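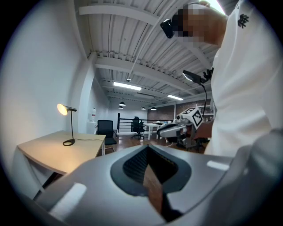

Korncombe workshop, by the pale-topped desk.

Progress report to the Kadar fund, second period
Prepared by Noeline McPhee, August 14, 2022

Dear Wenceslao Yáñez,

We have a room! When I last wrote to you we had a floor plan, a stack of quotes and a lot of hope, and now people come in every morning, hang up their bags and get to work. I'm so pleased with how it has come together, and I wanted you to get the news while it's still fresh.

The fit-out at Korncombe used most of this period. The old carpet came up first (it was glued down far better than anyone expected), then the walls were patched and painted, and then the electricians from Sosa put in the new circuits. They finished two days early, which let us bring the furniture over from Justthorpe in one trip instead of two. The truck rental came to $400 and we had set aside enough for both trips, so the difference has gone into the shelving line.
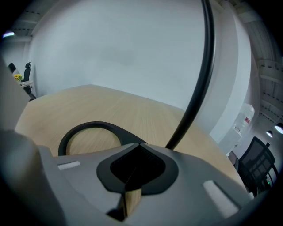 Tables were the item we argued over most, and I think we got them right. We wanted tops that were pleasant to work at all day and easy to wipe down, and the light wood does both. The pale oak color with the fine straight grain looks lovely against the white wall, and it makes the whole corner feel brighter than it did when we first walked through. The black office chairs came over from Justthorpe too, and after a good cleaning they've got years left in them. We're trying hard to keep the tables clear at the end of the day, and so far people have been great about it.

Spending to date is on plan. The paint and patching ran over by $160, all of it on the long wall, which needed a third coat. The electrical work came in under its quote by more than that, so there's nothing to request from you there. The full ledger runs through the end of the period and I'll send it separately along with the receipts.

Use of the room has picked up quickly. We logged 70 bookings in the first stretch, and the mornings are already close to full. The afternoons still have space, and I'd like to offer some of that time to the Justthorpe group, who have been working out of a hallway for far too long.

Still to do in August:
Shelving along the short wall (ordered, waiting on brackets)
Felt pads for the chair legs
A second key for the side door
Labels for the supply drawers

One question for you. The acoustic panels were in the original proposal as an optional item at $1,504. The room does echo when more than a few people are talking, and I'd love to go ahead with them this period if the fund is still open to it. Sosa can hold the price until the end of the month, so a yes or no by email would be plenty.

Please come and see it whenever you're nearby. The coffee maker is set up and so is the good kettle.

Warmly,
Noeline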